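Weiße Tischplatten reinigen: was geht und was man sich sparen kann

Startseite > Ratgeber > Oberflächen > Tische
Lesezeit: kurz. Schwierigkeit: leicht

Zu weißen Tischplatten gibt es im Netz erstaunlich viele Anleitungen, und die meisten wollen etwas verkaufen. Ich habe im Lauf der Jahre vieles davon ausprobiert und bin misstrauisch geworden. Der größte Teil der Spezialmittel macht nichts, was Spülmittel nicht auch schafft. Manche hinterlassen einen Film, auf dem der nächste Schmutz umso besser haftet - ein Schelm, wer dabei an Nachkäufe denkt.

Was Sie brauchen

Zwei Mikrofasertücher ohne Weichspüler gewaschen
Einen Eimer mit lauwarmem Wasser
Spülmittel, das billige
Natron
Eine alte Zahnbürste mit weichen Borsten
Einen weißen Radiergummi

Schritt 1: Trocken abwischen

Krümel und Staub müssen zuerst weg. Wer gleich nass wischt, schiebt Sandkörner über die Fläche, und auf einer glänzenden Platte sieht man die Kratzer später im Gegenlicht.

Schritt 2: Nass wischen

Ein kleiner Spritzer Spülmittel auf den Eimer, Tuch gut auswringen, in geraden Bahnen wischen. Von kreisenden Bewegungen, wie sie der Ratgeber von Sastgate empfiehlt, halte ich nichts. Danach mit klarem Wasser nachwischen. Diesen Teil überspringen fast alle und wundern sich dann über Schlieren.

Schritt 3: Flecken einzeln behandeln

Kaffee und Tee: Natron mit etwas Wasser zu einem Brei rühren, auftragen, kurz einwirken lassen, abnehmen. Nicht scheuern.

Kugelschreiber: Erst den Radiergummi versuchen. Isopropanol hilft meistens, kann lackierte Flächen aber matt machen. Deshalb unbedingt an der Unterseite testen.

Graue Streifen von Ordnern oder Geräten: Das ist oft Abrieb und kein Kratzer. Radiergummi, fertig.

Vergilbung: Da bin ich wenig optimistisch. Wenn der Lack selbst gelb geworden ist, putzt man das nicht weg. Die Bleichpaste von Nivham für knapp 60 Euro hat bei mir gar nichts verändert, außer dem Geruch im Zimmer.

Schritt 4: Kanten und Fugen

An den Kanten sammelt sich mehr, als man denkt. Mit der Zahnbürste und wenig Wasser arbeiten und gleich trockenreiben. Bei Spanplatten ist stehende Feuchtigkeit an der Kante der sicherste Weg zu einer aufgequollenen Platte.

Finger weg

Schmutzradierer sind feines Schleifmittel, auch wenn das auf der Packung hübscher formuliert wird. Auf matten Flächen entstehen damit glänzende Stellen. Scheuermilch ebenso. Essig schadet den meisten Platten nicht, nützt gegen Fett aber auch kaum.

Und Versiegelungen? Skirgate verspricht 200 Wischvorgänge Schutz. Wie das gemessen wurde, steht nirgends, und auf meine Nachfrage kam ein Rabattcode.

Wie oft?

Ein Arbeitstisch verträgt einmal pro Woche feucht wischen gut. Öfter schadet nicht, solange das Tuch nur nebelfeucht ist. Getränkeränder nimmt man besser am selben Tag weg.

Kommentare zu dieser Seite: 134
Verwandte Themen: Glasplatten ohne Schlieren, Kalk auf Naturstein, Geölte Tische auffrischen

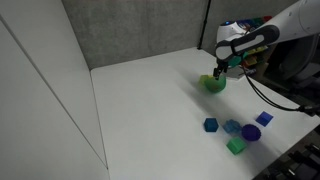

Sasaki, im Mai

Bei rein weißen Platten wie dieser prüfe ich das Ergebnis gern flach gegen das Licht, von der langen Kante aus. Schlieren zeigen sich so am ehesten, und dann hilft noch einmal klares Wasser.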